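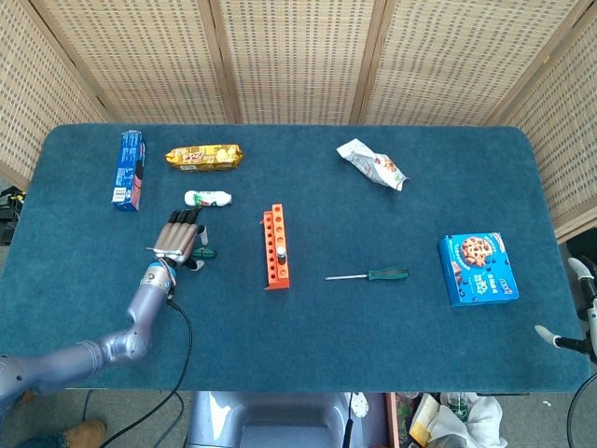
Thread on what it costs to bring a two-arm robot into a small lab. I promised this to three people already, so I write it once, here, and send everybody the link. I am the person who does the budget for our group, I am not the person who writes the control code.

1/ We are a small group. We do pick and place of everyday objects: bottles, boxes, snack packages, small tools, lab items such as a test tube rack. The grant paid for one robot with two arms. All other things in this thread had to be found somewhere else.

2/ First lesson. The price in the offer is the price of the arms and the body. Ask for a separate line for the hands. In our first offer from Sedau the hands were one line with the word "optional", and I did not notice it until the second reading.

3/ A hand with fingers and a simple gripper are very different money, also in repair. We planned both, a humanoid hand for one side and a gripper for the other. My colleagues wanted two humanoid hands. I asked them to write down which tasks really need the second one. The list was short.

4/ If you do this exercise, do it before the offer is signed. After signing, the change of one hand is called "modification" and has its own fee.

5/ Cables. I feel a little ashamed to write a post about cables, but we bought them twice. The first set was too short for the arm to reach the far side of the table. Each hand needs its own cable along the wrist, and it must have enough slack when the arm is fully stretched. Please ask the vendor for the length and then measure it on your own table.

6/ The second set cost us 676 euros with shipping. For cables! The money was taken from the conference travel of November and I am still hearing about it at lunch.

7/ The table. Dirkel offered us a "robot workstation" with metal profile, drawers and adjustable legs for 2,472 euros. We said no. We use a table with a carpet surface on the top, dark teal color. Small things do not slide so easily on carpet as on a bare top, and a dropped screwdriver makes less noise.

8/ Disadvantage of carpet: crumbs. If you work with real snack bags, and one of them is open, plan for a hand vacuum. Ours was 88 euros. I put it under "laboratory equipment" and the office accepted it without a question.

9/ Background. The cameras see everything behind the table, and our people like to walk. A folding room divider with woven panels solves most of it. We looked at fixed walls too, but the building office wanted a drawing and a permission, and a divider wants only that you unfold it.

10/ Choose light and plain color for the divider. Some models have small holes in the pattern. Check with your vision person if this is a problem before you pay. Ours said it is no problem and later said it is a small problem.

11/ Objects. People forget to budget objects completely. You need spare copies, because packages get crumpled and then they are a different object for the camera. We keep a shelf with unopened cookie boxes and snacks, and a paper on the shelf which says DO NOT EAT. The paper has limited effect.

12/ My advice is one fixed sum per month for objects, paid by one person with one card. Before this we had receipts from five people, in small amounts, and I spent more hours on receipts than the robot spent working in that month.

13/ Tools are objects also. If you put screwdrivers on the table as things to be picked, buy them for this purpose. Otherwise the technician comes, takes one for the real work, and your test set is not complete any more. We mix them up until today.

14/ Storage. I did not plan any. Papers, cloths, bottles and boards all want to live on the floor next to the robot base. I asked in the next budget for two closed cabinets on wheels. If you have a robot on the floor in front of the table, measure how much place is left for a cabinet and for a person with normal feet.

15/ Service contract. Sedau gives one year, then you pay each year a percentage of the purchase price. Tuncer, who made the second offer, asks for a fixed amount, lower, but the travel of the technician is extra. For us Tuncer was better on paper. For a group far from an airport it can be the opposite.

16/ Read what "wear parts" means in the contract. In both offers the fingertips were wear parts, so not covered. Fingertips are exactly the part that touches everything the whole day. I asked for a price list of fingertips and it took four weeks to arrive.

17/ Software. We use Jisisis for the recording of the sessions. The license is for one workstation and one year. If you plan a second computer for the evaluation, ask immediately for the two-seat price – later they do not give it, or at least they did not give it to me.

18/ People. A person stands next to the robot in each session, with the stop button. This person is a cost. In our first plan it was written as "existing staff", zero euros. In the new plan it is a half position for a student, and the plan is more honest now.

19/ The thing I would do differently: I would hold back a part of the grant for the first half year of use, with no purpose written beside it. Ľubomír Hudec, who reviewed our plan, suggested exactly this. I answered him that our office does not permit a line without purpose. He told me to call it "commissioning". It was permitted.

20/ Several of you asked for the spreadsheet. I am cleaning it, the column names are half in Slovak. The version of June 2021 has still the old price for the hands, so please do not copy from it if somebody forwarded it to you.

21/ Reply to the question about used robots: yes, we looked. The arm was cheap, but the controller was an older type and the new hand did not connect to it without an adapter. Ask for the adapter price first.

22/ Reply to the question about delivery time: the body and arms came on time. The humanoid hand came nine weeks later. Our student contract started with the arms, so plan the start date of the people after the last box, and keep the boxes, the warranty return needs the original ones.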